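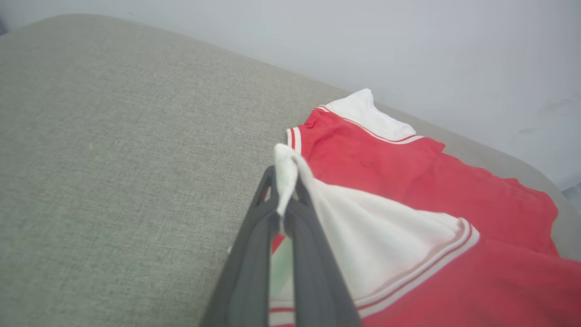

4.2 Recording a folding task by hand guiding

In this section you teach the Drekau arm to fold a garment. You hold the arm and lead it through the work, and the controller stores the path, the finger opening and the wrist camera video together. For teaching with the remote handles, go to section 4.3.

Before you start

Check that the arm has finished its warm-up and the status light is green. Put the garment on a soft, steady surface inside the reach of the arm. A padded seat is suitable. Very slippery covers are not, as the cloth moves away together with the gripper.

CAUTION: In Guide mode the arm follows your hand, but the fingers close with motor force. Keep your own fingers away from the tips when you press the grip button.

Steps

1. Turn the mode key to Guide. The arm becomes light after a short click.

2. Open a new task on the tablet and type a name for it. Use a name which tells the garment and the action, for example "shirt, fold side in".

3. Spread the garment flat. Leave small wrinkles as they are. The robot will meet wrinkles later also.

4. Press Record. Wait for the long tone before you touch the arm.

5. Hold the arm by the gray ring above the wrist and bring the open fingers over a corner of the cloth. Come from above and go down slowly.

6. Press the grip button once. Lift the corner a little and stop for 2 seconds. The controller uses this pause to mark the grasp.

7. Lead the corner across the garment in one calm movement. Do not pull the cloth tight.

8. Lower the corner, press the grip button again to open, and move the arm straight up.

9. Press Stop. Choose Keep or Discard.

10. Spread the garment again, each time a little differently, and repeat from step 4 until you have at least 4 kept recordings.

Note: If the fingers take two layers where you wanted one, discard the recording. Do not correct the grasp while recording – the correction will be learned too.

Note: Thick hems and collars need a wider opening. Set it under Gripper > Start width before step 4.

If the tablet shows message 393, the arm was moved before the long tone. Discard, bring the arm back to the rest position and record again.

Questions about this section go to Kedir Moges at the Skavesari support desk in Hastville. Please have the task name ready.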